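# Osero moved one button, and its users noticed within the hour

For most of its life, the photo journal app Osero has had the same row of five buttons along the bottom of the screen. The middle one adds a picture. The one on the far right opens the archive, where people go to look at what they saved last spring or four years ago.

In August the company swapped them. The archive went to the middle and the add button moved to the right corner, under the thumb of anyone who holds a phone in the right hand. The change went out to a test group of 1,050 accounts in the morning. By mid-afternoon, 31 of them had written to the support desk, and most of the messages said the same thing: I keep opening the wrong page.

"We expected some grumbling," says Wanda Wysocka, who leads product design at Osero. "What we didn't expect was that people would stop adding pictures. They opened the archive by mistake, closed it, and then closed the app."

The swap was rolled back after seven hours.

## Why move it at all

Osero had a reason to try. The archive is what it charges for. Free accounts can look back one year, and paid accounts can look back as far as they like. The company's own numbers showed that many free users had never opened the archive, so they had never seen the offer to pay for it.

Putting it in the middle was the cheapest fix on a list of several. It took one developer less than a day. The other ideas, including a weekly reminder and a memory card at the top of the feed, needed new screens and new translations.

Virkik, a smaller rival that makes a shared album app for families, tried something close to this two years ago and kept it. Its users complained for a month and then got used to it. Celina Tokarz worked on that change and now advises app makers on her own. She thinks the two cases are hard to compare.

"A family album gets opened a few times a week," she says. "You look at the screen before you tap. With a daily journal, people tap without looking. The hand has learned it, and you're asking the hand to learn again."

She also points out that Virkik warned people. A note appeared in the app for two weeks before the buttons moved, with a small drawing of the new layout. Osero's test group got no notice, which is common in short tests. A warning changes how people behave, and the team wanted to see what they would do without one.

## What the test showed

The visits to the archive did go up, as anyone could have guessed. Very few lasted longer than a couple of seconds. Wysocka's team counted those as mistakes and took them out, and what remained was almost the same as on a normal day.

Some of the support messages were useful in other ways. Several people who hold their phone in the left hand said the corner was now a stretch. Others asked what the archive was, after years of using the app. One user in Stivham wrote that she liked the change and wanted it back.

Osero is now working on a version that leaves the buttons alone. A picture from the same week in an earlier year will show up after a new one is saved, with a link to the rest. Hoani, the studio that drew the app's first icons, is handling the design. Wysocka says it will go to a test group again before anyone else sees it – this time with a note the day before, and with a switch in the settings for people who don't want it.

Tokarz thinks the switch matters more than the note. In her experience few people ever use one, but the complaints drop once they know it exists.

As for the five buttons, they are back in their old order, and Wysocka has no plan to touch them before next year. The team did keep one small thing from the test. The add button is slightly larger than it was, and so far no messages about it have reached the support desk. 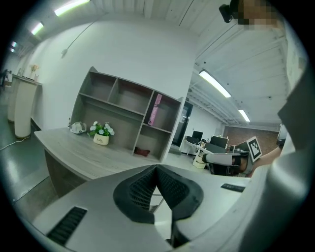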